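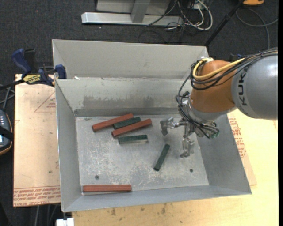
4.3 Filling the sorting bin

Blocks are put in by hand, and they should lie flat on the floor of the bin. Reddish-brown and dark green blocks may be mixed, and they may point in any direction.

1. Wipe the floor of the bin with a dry cloth.
2. Lay the blocks in one by one.
3. Check that no block is standing on its end.

Note: Scratches on the floor are normal wear.

Caution: Do not load more than 2 kinds of block.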